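26/02/2025 - Redação da Drirker
Leitura: 2 min

A garra que soltou sem avisar

Pois é, tivemos um susto na bancada! O braço esquerdo largou a barra do halter a meio da troca, e o registo não mostrou erro nenhum - zero. Só demos por isso pelo barulho.

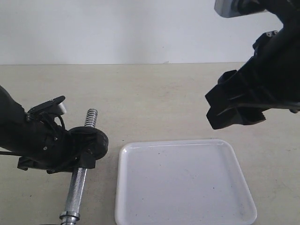 Fui ver os logs da Gulance (1,787 linhas, que alegria) e a força de aperto caía sempre depois de mais de 14 ciclos seguidos. Baixámos a velocidade, e até março ninguém mete as mãos na mesa com os braços ligados, combinado?

7 comentários · 2 partilhas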